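Drokum Gridded Work Board, White
Item 3389

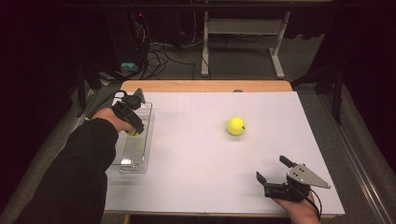 Board on the light wooden table, yellow ball near the middle.

I've been selling table boards out of my little shop, Flerier, for a good while now, and the Drokum is the one I keep reordering. I use one at home too (mine has seen cookie dough, watercolors and a very long winter of jigsaw puzzles), so let me tell you what I like and what I don't.

The grid is the big thing for me. It's pale grey and really faint, with large squares, so you can line up fabric or square off a sheet of paper and the lines don't fight with whatever you're working on. If you want bold black lines you can read from across the room, get the Guimarães cutting mat instead. I carry both and I'm happy to talk you into either!

It's rigid, so you can slide a half-finished puzzle under the couch when company comes. It is not a cutting surface. Please don't take a craft knife to it - I did, and I have the scar on my board to show for it. Hot pans are a no as well.

Cleaning is easy: damp cloth, a drop of dish soap, wipe it dry. Permanent marker will come off with rubbing alcohol if you get to it the same day. After that you're on your own.

One gripe. The corners are square and a bit sharp out of the box, and the one I took home scuffed my doorframe. Drokum started adding corner caps in March, and everything I ship now has them, but older boards from other sellers may not.

Price: $152
Shipping: free on orders over $230, otherwise it's figured at checkout
Warranty: 2 years, through Drokum
In the box: board, corner caps, care card
Pickup: at the Oncombe shop, bring a car with a flat trunk or back seat

Please measure your table before you order. Returns are fine within 30 days, but you pay the postage back and it's a big awkward parcel.

Page updated Oct 6, 2019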